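Notes on Commissioning the Valstead Desktop Laser Engraver

01/08/2020

The Valstead was ordered from Brurkargate in February and is my second engraver. The first, a Skerkov kit, was retired after 29 jobs when its control board failed.

Assembly required 4 hours. The printed manual omits the belt tensioning procedure, and I am obliged to Dougal Gunn for supplying his own written instructions. Firmware was updated before any power was applied to the laser module.

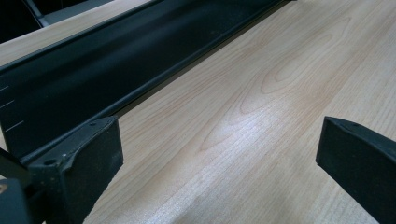
Wood-grain tabletop with dark rail.

Initial tests were conducted on scrap card at a feed rate of 500 mm per minute. Lines were clean, although small circles closed with a visible step. Reducing the rate to 200 corrected this on all but the smallest lettering. The remaining error is attributed to play in the left carriage wheel, and a replacement has been requested.

Readers who use the Yule control software should note that it does not retain the origin position after a restart. The setting must be entered again before each session.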